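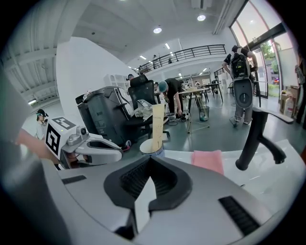
Two hand-held grippers at a worktable, with a folded pink cloth and a paper cup within reach.

Ekeck Pauses Haso Gripper Shipments After Jaws Decline to Let Go

24 Jun 2020 – Ekeck, maker of the Haso hand-held gripper, is asking customers to stop using units with release spring part number 2572 until the spring has been replaced. The spring can stick when the jaws are fully closed. A gripper in this state keeps holding whatever it was given, which we had always listed as a feature.

The fault came to light in May at Gredine, a customer that records folding and cup-handling tasks with our grippers. An operator closed the jaws on a towel, released the trigger, and found that the towel was staying. While she was working it free by hand, the spring let go without warning and the jaw pinched her finger. She was treated for a bruise and went back to work the same day. Her report was two sentences long, and we have read it many times.

"We tested these springs for wear, and they wear beautifully," said Krystyna Domański, head of product safety at Ekeck. "We did not test what happens when lint from a cotton towel gets under the coil. The people who bought a gripper for folding laundry found that out for us, and I would like to apologize to them."

Lint lifts the coil slightly out of its seat. The jaws close as usual, but the spring catches on the edge of the housing and holds its tension. Any small movement can then set it loose. Units used only on hard objects have shown no sign of the problem so far, but they carry the same spring and are covered by this notice.

The notice applies to 600 grippers shipped with the 2572 spring. The part number is printed on the packing slip and on the inside of the battery door. Customers with an affected unit should:

Stop using it and take out the battery.
Leave stuck jaws alone. Do not pull on the object, and do not put fingers between the jaws, even with the power off.
Contact Ekeck support for a free repair kit, or send the unit back at our expense.

The new spring comes from Borkowska and sits behind a felt collar that keeps lint out. The swap takes more than 30 minutes for a first-timer. Our own repair bench has it down to seven, though Leszek Zieliński, who runs the bench, asks that customers not treat this as a race.

New shipments of the Haso will resume when every gripper in stock has been refitted. Ekeck has also added cloth to its release tests. The test towels were bought new, and Weronika Michalski of the test lab has since asked staff to bring in old ones, which shed better.

"The fix is a good one, and we have put it on all our units," said Enda Geraghty, operations lead at Gredine. "I would have liked it in the box the first time."

Media contact: Bronisława Jakubowski, Ekeck press office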